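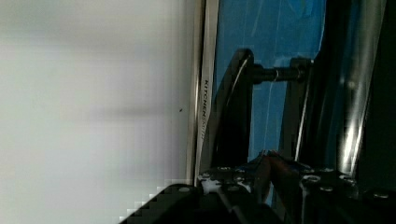

How do I pick what goes on my TBR list?
Mostly by mood! If the first page makes me want the second one, on it goes. Right now there are 80 books on there, and I keep adding more (space stuff, mysteries, the odd cookbook).

Do you take review requests?
I do, but I'm slow. I'm closed until July while I catch up, so please hold your pitch until then. I read fantasy, sci-fi and cozy mysteries — no horror, I'm a big chicken.

Will you review a book in the middle of a series?
Only if I've read the ones before it. I made an exception for Mateos, book 2 of the Jeditz stories, and spent half of it flipping back to figure out who everybody was.

What do your ratings mean?
Five stars means I'd buy it for a friend. Three means I had a nice time. I don't post anything under two, I just quit reading and move on.

Ebook or paper?
Either one. My copy of Sivero is an 828-page paperback and my wrists were not happy, so long books are ebooks from now on.

Can I quote your review?
Sure, go ahead! Just link back to the post.

Last updated Jun 4, 2022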